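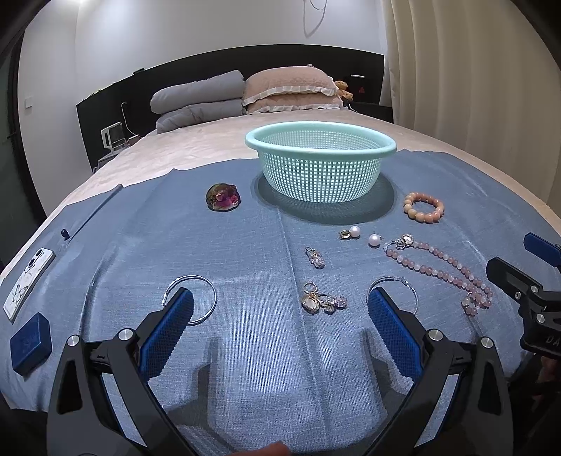
4. What the neighbours watched, and why

Figure 3. Hoop earrings on a blue-grey cloth, with the jaws of a hand-held gripper open in front of them.

I should say at the start of this section that I'm no engineer. I came to the Listoldale footbridge the way most people in the town did, by standing at the fence with a coffee and staring at the crane. So when Chantal Chan and I sat down to plan the interviews, my first question was a selfish one: why do people like me stop and look at a building site at all, when we couldn't tell you what half of it is for?

We put out a short survey in May, through the library and the two schools nearest the river, and got 570 replies. I'd have been happy with half that! Once we had thrown out the blank ones and the ones where somebody had clearly let a toddler loose on the tablet, we were left with 404 that we could use. Those are the ones I'm talking about from now on.

The biggest group by a long way said they watched "to see how far they'd got". I love that answer, and I heard it again and again in the longer interviews. Efraín Ospina (he lives in the flats over the bakery, and gave us a whole afternoon) had worked out his own way of measuring progress, lining up the deck with the top of his balcony rail. He knew nothing about the schedule. He had never looked at the drawings, though they were pinned up in the library the whole time. But he could tell me which week the second span went in, and he was right, I checked it against the site log.

A smaller group followed the job mostly online, through the clips that the contractor, Paulauskas, put up every fortnight or so. I had expected these to be the real enthusiasts, the ones who know their box girders. Some were. Gladys Marulanda corrected me twice on the difference between a bearing and a joint, and I'm still grateful. A good many of the others, though, had moved away from Listoldale years ago and just wanted to see the old riverbank. For them the bridge was almost beside the point, and one woman told us she usually paused the clips to look at the shops behind it.

Then there were the grumblers, and I don't want to skip over them. The road past the site was shut for a good part of the job and the diversion went through Stokia, so you can imagine how that went down in Stokia. What surprised me is that the people who complained most about the closure were often the same people who watched most. Brock Charbonneau said the whole thing was a waste of money, then spent twenty minutes telling us how the piles were driven. Chantal thinks being annoyed makes you pay attention. I lean more towards plain old habit: if you're stuck at the same set of lights every morning you'll end up looking at whatever is next to them. Our questions weren't good enough to settle it, and we come back to this in section 6.

One last thing on the replies. We never asked whether people had worked in building themselves, which was a daft thing to leave out, and Colton Desjardins spotted it about an hour after the survey closed. From the interviews I'd guess that only a few had, but that's a guess and I haven't used it in the tables.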